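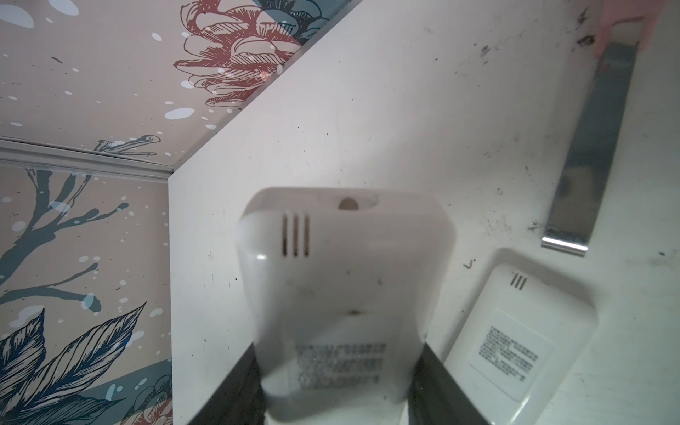

*Three vent slots, small print on the lower half, and a matching one lying flat nearby.*

# The House That Worries for You

My mother kept house for 50 years without once knowing the humidity of her hallway. She knew when the hallway was damp, because the envelopes sealed themselves. She opened a window. If it was raining she opened it less.

I bring her up because I have spent September living with the Tudar, a home air monitor that costs $333 before you get to the subscription, and I have thought of her every time it buzzed. It buzzed when I fried onions. It buzzed when I took a shower, when I lit a candle, and at 4 a.m. one night when, as far as I could tell, the only thing happening in my bedroom was me, breathing. The app called this "elevated overnight activity" and suggested that I ventilate.

Business is good for this sort of thing. Walk into the electronics aisle of any big store and you'll find a wall of little boxes that promise to tell you about the air, the water, the light, the noise and the dust. Most of them look like they were designed by the same person on the same afternoon. They come with an app, and the app comes with a score, and the score is almost never 100. I asked the man stocking the shelf at my local store whether he had one at home. He said he had two, and that they disagreed.

I'm not against measuring things. Carbon monoxide will kill you and you can't smell it, so buy the alarm, put it where the instructions say, and test it. Smoke, same story. If you live where radon comes up through the ground, get a radon test. Those devices have one job and a clear instruction attached to it, and the instruction is usually "get out" or "call somebody." My complaint is with the next shelf over, where the instruction is "hmm."

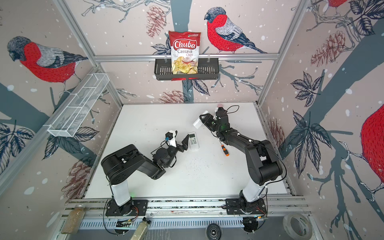

Take the score. The Tudar gave my apartment a 61 on the first morning. I ran the kitchen fan, aired out the place, moved a plant the app didn't like, and got a 64. Then I went to work, did nothing at all, and came home to an 82. I wrote to the manufacturer, a company called Zapata, and asked how the number was worked out. I received a friendly reply telling me that the score "reflects a holistic picture of your indoor environment." I wrote again asking what was in the picture. I received a discount code.

Fermín Carrasco has been fixing ventilation in Stondham for 16 years, mostly in the old brick duplexes on the east side, and he has started to dread the phrase "my monitor says." A customer will meet him at the door holding the phone out in front of them like a summons. He looks at the phone, because he is polite, and then he goes and looks at the bathroom fan.

"Nine times out of ten it's the fan," he told me. "It's full of lint, or the duct came off in the attic and it's blowing into the insulation. You don't need a graph for that. Hold a square of toilet paper up to it. If the paper falls down, call me."

I asked whether the monitors ever helped. He thought about it longer than I wanted him to. He'd had one family, he said, whose reading shot up every evening, and when he went down to the basement he found the dryer vent had been crushed flat behind the machine. They would have gone on like that for years. So, yes, once. He also told me about a man who had replaced two perfectly good windows over a bad reading, and the reading was bad because he had the monitor sitting on top of the toaster oven.

I'd like to report that I did better. For the first four days I had mine on a shelf directly over the radiator.

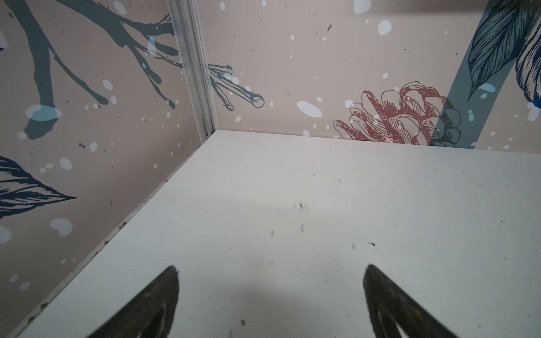 The other trouble is what happens to people once they have a number. I had expected the gadget to be useless and was ready to be smug about it. I wasn't ready for how fast I began to work for it. By the second week I was checking the score before I checked the weather. I put off frying fish. I stood in my own kitchen wiping the counter for the second time that hour and waiting for a line to go down, though nothing on a counter was ever going to move it. A friend came over with a bottle of wine and a scented candle as a gift, and I heard myself ask whether we might light it outside.

Manon Ouellet, a retired school nurse who now visits older people in their homes around Stondham, has seen a sadder version of this. Grown children buy the monitors for their parents, set them up over a holiday weekend, and then watch from another state. The phone rings every time the number dips. One woman she visits had quit baking. She'd baked every week of her adult life, and she gave it up so her son wouldn't call and ask what was wrong with the air.

"She wasn't sick," Ouellet said. "The apartment wasn't sick. It smelled like cinnamon in there and he thought it was an emergency."

They unplugged it together. Ouellet was careful to add that she'd cleared this with the son first, and that he took it fairly well, and that the woman's smoke alarm was in good order and stayed exactly where it was.

You'll hear from the people who sell these things that information can't hurt you. I have a cheerful brochure from a Zapata rival, Gomunov, that says pretty much that over a photograph of a sleeping baby. But information you can't act on can hurt plenty. It costs money, for one thing. The Tudar app told me on day nine that my readings were "consistent with homes that benefit from purification," and a link took me to a purifier, also made by Zapata, at $843. Filters are extra. I'd have been more impressed if the app had ever, even once, told me I had enough stuff already.

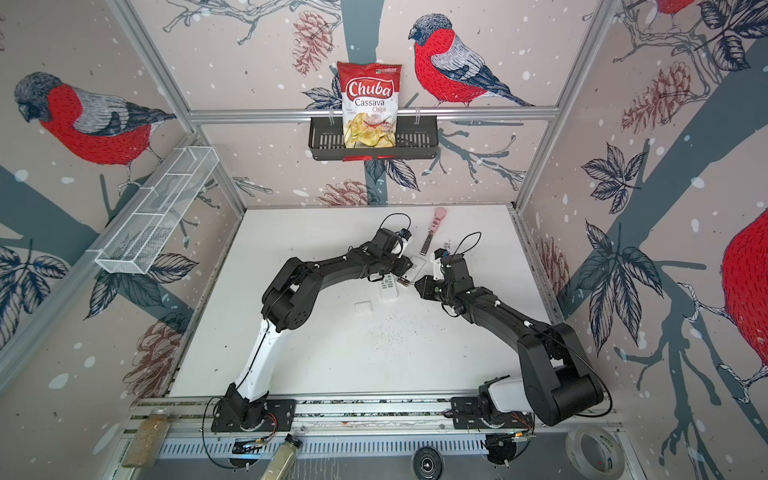 I did try to be fair. I borrowed a second Tudar from a coworker and set it beside the first, same height, same table, well away from the stove. They tracked each other closely on temperature and fairly well on humidity. On the thing marketed as "freshness" they had nothing in common. One had me living in an alpine meadow. The other wanted me to consider a purifier.

My own test of whether a household gadget is worth owning has gotten simple over the years. What would you do differently if the reading were bad, and could you do it today, and would you have thought of it anyway? For a carbon monoxide alarm the answers are easy. For a basic humidity gauge, the kind that costs less than lunch and runs on a watch battery, they're decent, especially if you've got a musty closet or a guitar you care about. For the freshness score I've got nothing. Open a window. I was going to open it anyway. It's stuffy in here.

There are people for whom this is serious, and I don't want to wave them off. If you have asthma, or live downwind of wildfires, a decent particle reading can tell you whether to stay in and shut everything up, and I talked to a neighbor with a wheezy eight-year-old who swears by hers. She paid a lot less than I did, though, and she had switched off every feature except one. No score, no tips, no chirping about candles. She looks at a single number on smoky days and leaves the thing in a drawer the rest of the year. I asked if she'd miss the overnight activity report and she said, "The what?"

Carrasco gave me a list when I left, written on the back of an invoice. Clean the fan covers. Run the kitchen hood when you cook, and check that it goes outside and doesn't just blow in your face. Pull out the dryer and look behind it. Change the furnace filter, and write the date on the cardboard so you can't lie to yourself. Find out what's making the wet spot before you paint over it.

I did all of it over two evenings. There was a sock in the dryer duct, one of mine, and the bathroom fan gave up a pad of gray lint the size of a pancake. The toilet paper stuck to the grille on the first try. The Tudar went down four points while I was vacuuming and sent me a notification about it. I've boxed it up with the charger and the quick-start guide, and the return window closes at the end of the month.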